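Notes from the open day at Brallero, 2 May 2019

Halima Kariuki and I went over to the Brallero workshop in Owino to watch the robot arms at work. I write this page for people who want drawers that close and zippers that run, so I went in with a notebook and a list of chores. I came home with tips for pouches, blocks and cables.

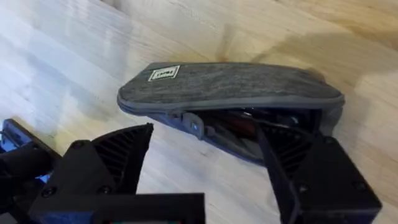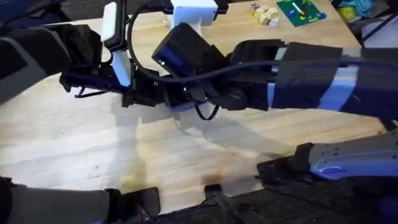 Small zippered pouches are the things I get asked about most, ahead of lunch boxes and spice jars. People buy them to keep small items together and then fight with the zipper every time. The gray fabric one at the open day was partly unzipped along its front edge, with one gripper finger right up against the opening, and that is a good place to start looking at your own. A zipper gets opened by pulling the tab, but the fabric has to be held still close by. If you hold a soft pouch at the far end, the whole thing folds up and the slider jams.

## Opening and closing a soft pouch

- Lay it flat on a table. Doing it in the air takes three hands.
- Pinch the fabric just behind the slider with one hand and pull the tab with the other.
- Pull along the line of the teeth. A tab pulled upward tips the slider, and a tipped slider sticks.
- Go slowly around the curved ends. Stop, move your holding hand, and go again.
- If the contents bulge, take something out before you close it.

For a sticky metal zipper, rub the teeth with a plain pencil point, then run the slider back and forth. For a nylon one, use a bit of dry bar soap or candle wax. Wipe off the extra with a clean cloth or you will have gray marks on your fingers for a week.

Zawadi Kinyua, who showed us around, told us her group had logged 449 tries at zippers with one pair of arms. I asked what went wrong most often. She said slipping, and after that the pouch sliding away across the table. Both happen in my kitchen too. A square of rubbery shelf liner under the pouch fixes the sliding. For slipping, tie a short loop of cord through the tab. This is a good fix for anyone with sore hands, and Halima has now done it to every bag she owns.

## Grip

The black fingers that were working at the pouch have ridges on their inside faces. You can put a rough surface on your own tools for next to nothing:

- A wide rubber band wound twice around a jar lid.
- Cloth tape on the handle of a screwdriver that turns in your palm.
- A scrap of shelf liner, folded once, for pulling a stuck cork or cap.

Replace rubber bands when they start to crack. Tape lasts longer but gets dirty, and you should not put it on anything that goes in the dishwasher.

## Cables on a workbench

One of the arms had a thick black cable that looped up and hung down in an arc near the wrist. I asked Zawadi why it wasn't tied back tight, and she said a cable on a moving part needs enough slack for the longest reach. The same goes for a sewing machine pedal, a desk lamp on a swing arm, or an iron.

1. Move the lamp or tool as far as it will ever go.
2. Tie the cord at a fixed point, leaving enough for that reach and a little over.
3. Move it back. If the slack falls where you work, tie it at a second point higher up.
4. Use hook-and-loop straps. Plastic zip ties pulled tight can pinch a cord.

Unplug first. Check the cord for cuts while you have it in your hand.

## Small bricks and blocks

At the far side of the table there were wooden blocks in one group and colored bricks on a green baseplate next to them. I would keep it that way at home as well – wood in one box, plastic bricks in another. Plastic bricks can go in a mesh bag and be washed in lukewarm water with dish soap, then spread on a towel overnight. Plain wooden blocks should not be soaked. Wipe them with a damp cloth, stand them apart to dry, and sand any rough corners with fine paper.

If you have a lot of bricks, a tray with a raised edge is worth more than a fancy sorter. Halima's grandchildren have 2,000 or 3,000 of them, and she keeps a baking sheet on top of the box for building.

## If you go

The workshop is in the old Mirnau building, up 2 flights of stairs, with no elevator that I could find. Parking is on the street. The talk on their next project, Hisosgate, was over my head and I left for coffee halfway through. Wear shoes you can stand in. They plan another open day next May, and Zawadi said visitors can bring a pouch or bag with a difficult zipper. I have a pencil case in mind, and Halima is bringing her old toiletry bag.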